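Putting Things Away Is Still the Hard Part

Household and shop-floor robots are tested on small blocks long before they see a kitchen or a parts bin.

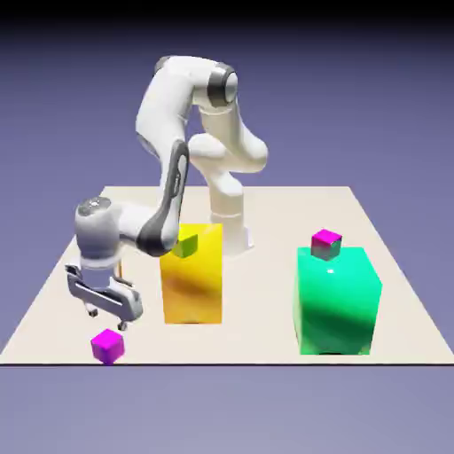
Can a robot arm tidy a room yet?

Only a room it has been prepared for, with known objects, fixed lighting and a person nearby to reset it.

Most of the early work happens in simulation. Cubes and boxes stand in for cups, cartons and shelves, and a parallel-jaw gripper has to place one on another without disturbing what is already there. A cube on a tall box requires a different approach from a cube on the table, and the arm must plan around the box as well as over it.

Hultell, which builds packing cells for small manufacturers, trains its placement software this way. A policy gets 1750 simulated trials before it is loaded onto hardware. The company's first physical test at its Udonthorpe shop used 8 part types in open trays. Rigid parts went well. Bagged fasteners did not: the bags sagged between the fingers, and the release point drifted by up to 15 millimeters.

Grurnine, a home-robotics developer, reports the same split. Its arm can stack plastic containers on a clear counter. Dish towels, cables and half-full bottles remain on the failure list, and a cluttered shelf still stops the planner.

Speed is a separate problem. In Udonthorpe, a worker clears a tray well before the cell does. Hultell runs the cell overnight, from 1930 until the morning shift, when the slower cycle matters less. Jams are left for the first person in.

The next round of tests adds deformable bags to the simulator. Contact settings for thin film are still being tuned.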